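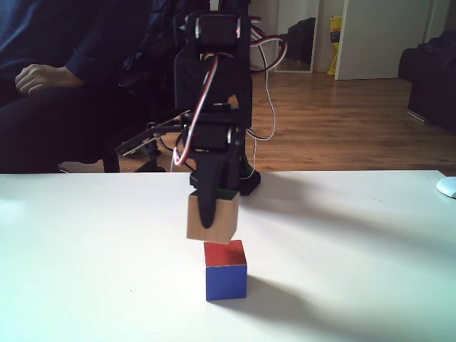

One block held over the other, Monday afternoon

Monday, late

Back from the open afternoon at Altilgate. Feet sore, head full, so I am writing this down before I go to bed and lose half of it.

The train was on time but the bus at the other end was not, and I walked the last stretch from the river. It took 42 minutes by my watch. I had the street right and the building wrong. Gustum has the ground floor and their door looks much more like a main entrance, so I went in there first and was pointed up the stairs. I wasn't the only one. A couple with a stroller had made the same mistake and were coming out as I went in.

Upstairs it is more like an apartment than a workshop. Wood floor, a sofa, coats on the door handle. I had expected a hall with safety fences. They gave us coffee in paper cups and a sheet with the program on it, which was already out of date, as the talk had been moved to the end.

The small arm was what I had come for. It sits on a white table and it is all black, servos and brackets, with the cables looped along the outside. It works with wooden blocks that have painted sides. The job is to put one block on top of the other. I know how that sounds, and I did hear a man behind me say his granddaughter could do it. But I stayed at that table longer than anywhere else.

What I noticed first was how slow it was near the blocks. It swings over quickly enough and then it creeps. The fingers are long and thin and there is not much to spare on either side. I asked if it was following a fixed path or looking for the blocks, and the woman at the table said it depends which program they load. The fixed one was written in an evening. The other one they have been working at since February, and it still gets confused when somebody's shadow falls across the table. She asked us to keep back from the window side for that reason, and of course people kept drifting over there anyway.

I asked about the force in the grip too. She said they set it by hand, with a lot of trial and error, and that too light is worse than too tight with wood. Wrote that on the back of the program. I want to try the same at home with the old arm in the closet, if the second servo still turns. I doubt it does. It was making that grinding noise before I put it away.
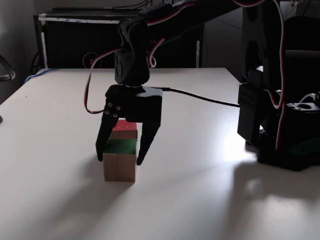 The fingers have to come down on both sides of the stack without brushing it, and then get out again, and the getting out is the part they have trouble with. A finger catches an edge and the whole thing shifts. They count it as a failure if the top block moves at all during the release. I thought that was strict, but she said if you let the small ones go you never find out why the big ones happen.

I had 2 runs to myself when the others went off for more coffee. In the first the top block stayed where it was. In the second it slid and the arm went up holding nothing, quite calmly, and parked itself. There is no checking at the end. It does not know. I asked about that as well and got a shrug and "next year."

After that there was a table with the Trasar software on a laptop. I didn't get much out of it. Too many windows, and the young man was explaining it to somebody who plainly knew more than I did. The Grecu sensor board was meant to be there and wasn't – held up in the mail, apparently. A pity, as I had a list of questions about it. I'll send them by email instead.

The talk was 20 minutes late and most of it was on money. I left before the end to get the bus, which came early this time, so I had to run for it.

Spent nothing except the fare and a cheese roll at the station. Took the program sheet, 2 stickers and a leaflet about an evening course that starts in October. It is on Thursdays, which clashes with choir. I'll have to see.

To do: find the power supply for the old arm (blue box? or under the stairs), cut a few blocks from the offcuts in the shed, sand them, paint the tops different colors. Email about the sensor board. Call the dentist, which I forgot again today.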